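Gripper comparison, October – gallery

Hunex test floor. Words by Marlene Vasconcelos, test setup by Fuad Endale and Houda Ait Brahim.

We spent most of October comparing hand-held grippers for recording demonstrations. Three came through the door: the Gudum, the Dalgleish, and our own shop-built unit, which everyone calls Jerkport after the folder its drawings are saved in. We wanted to know which one a person can use for a full session without getting tired or sloppy, and which one gives us recordings we can train on without a lot of cleanup.

Each gripper went through the same 18 tasks. Each task was done 9 times by each operator, and the operators changed grippers in a different order so the last one didn't always get the tired hands. Tamunoemi Odukoya wrote the task list. Kastriot Mujić kept the log and checked that the recordings lined up in time.

Notes from the sessions follow.

Weight
The Dalgleish is the lightest at 500 grams. Jerkport came out 195 grams heavier, most of it in the housing. Operators noticed it after the first half hour, mainly in tasks where the arm stays out in front of the body. Houda tried moving the battery back toward the grip and that helped more than we expected.

Trigger feel
The Gudum has a short, stiff trigger. It is good for quick picks and tiring for anything that needs a steady hold. The Dalgleish trigger is soft all the way through, and two operators said they couldn't tell when the fingers had closed. Jerkport sits between the two. We changed the spring once and left it alone after that.

Finger pads
All three were tested with the pads they normally use. Smooth pads did well on boxes and badly on anything thin. Fuad cut a second set with a finer pattern for the last week. Results with those pads are logged separately and are not part of the comparison.

Thin and flexible objects
This group caused the most arguments. A stiff object tells you early on whether the grip is good. A flexible one can be held well at one end and still swing around at the other, so two operators can do the same task and leave very different recordings. We ended up asking people to pause for one second after closing the fingers, before lifting. Kastriot found the start of each lift much easier to mark once they did.

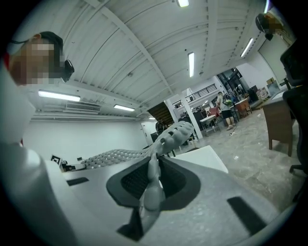

Tracking was the next thing we looked at. Position came from the camera on the gripper, and we compared it at the start and end of every task against a measured point on the table. The Gudum drifted most when the operator turned quickly toward a plain wall. Jerkport drifted less but lost track completely on two runs, both late on a Sunday when we were trying to finish the long tasks. The Dalgleish never lost track, though its numbers were a little noisier throughout.

Lens position
Tamunoemi wanted the fingers low in the view with plenty of room left above them. Houda wanted a tighter view of the contact. We tried both on Jerkport and kept the wide one, mostly for the sake of tracking. A second camera is still an option – it means another cable and another clock to sync.

Where it ended up
The Dalgleish is the easiest to hold and the Gudum is the fastest for simple picks. We are going on with Jerkport for the next round, with the battery moved and the softer spring kept as a spare. It is the only one we can repair the same day, and that mattered more by the end of the month than it did at the start.

Still open: the fine-pattern pads, a left-handed trigger, and a charging dock that doesn't need the battery door opened. Fuad has the pads. The log and the task list are on the shared drive in the Jerkport folder, and questions about timing should go to Kastriot.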